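Re-zeroing the gripper and wrist cam on the Galtex cell

Quick notes from this morning's redo of the small Galtex cell. Do it in the sim first, then on the real arm. Took me 87 minutes with one coffee, should be less for you.

What you need
Sim build with the Rulbridge room loaded
Pendant, and the key for it
Feeler gauge, 3 mm hex, clean rag
The old offsets written down ON PAPER. I lost mine once.

Step 1. Save the old numbers
Open the tool page, copy out all the tool offsets and the finger zero. Save the file under a new name, don't overwrite. The Balogh controller will let you overwrite without asking, so watch it.

Step 2. Load the room in the sim
Start the sim, load the room, load the arm, let it settle. If the arm twitches on load the joint limits file is the wrong one. Close it, pick the right one, start over. Don't try to nudge it out by hand, it just drifts again later.

Step 3. Open the fingers and check the wrist view
Send the open command and wait for the done flag. Then go to the wrist view. You want both fingertips in view with a clear gap between them, and the gripper body low down so it isn't eating the whole picture. If one finger is missing the camera mount angle is off, go fix that before anything else.
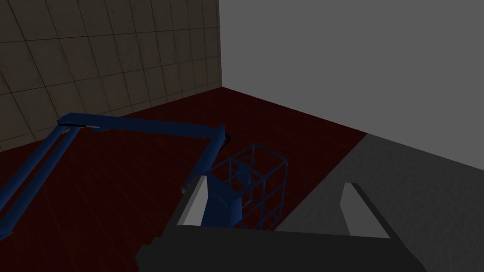

Can I skip the sim and zero straight on the real arm?
You can, but run it at 19 percent speed and keep a thumb on the stop. A bad offset in the sim costs you a reload. On the real arm it costs you a finger pad, and the pads take forever to arrive.

Step 4. Close slow
Close in small moves. Stop when the pads just touch, then back off one step. Write down the finger position. Do it 3 times. If the numbers don't agree the pad is loose in the sim model (check the joint stiffness) or on the real one (check the screws, that's what the hex is for).

Step 5. Set the zero
Tool page, finger zero, type in the middle one of your readings. Hit apply, THEN save. Apply on its own is gone after a restart. Ask me how I know.

Step 6. Swing the wrist
Turn the wrist to 120 degrees and back, slow. Watch the fingers in the wrist view the whole way. They should stay put while the background moves. If the fingers slide around in the view, the camera is parented to the wrong link. Common one, happens everytime someone reimports the arm.

Step 7. Same again on the real arm
Lock out, wipe the pads, power up, load the new file. Repeat steps 3 to 6 at low speed. Feeler gauge between the pads at the backed-off position, both ends. Tight at one end and loose at the other means a pad is on crooked. Take it off, clean behind it, put it back, start from step 4.

If it still won't zero
Fault light on the Fluleck drive: power down fully, wait, power up. A soft restart doesn't clear it.
Fingers stop early: look for grit in the slide before you touch any numbers.
Zero is good in sim but off on the real arm: somebody changed the pads and didn't change the model. Measure the pad, fix the model, redo it all. Sorry.

Put the new offsets in the log by the cell door with your initials. Old file stays on the controller until the next check, don't delete it. Questions to Bent Lund, he has the spare pendant key too.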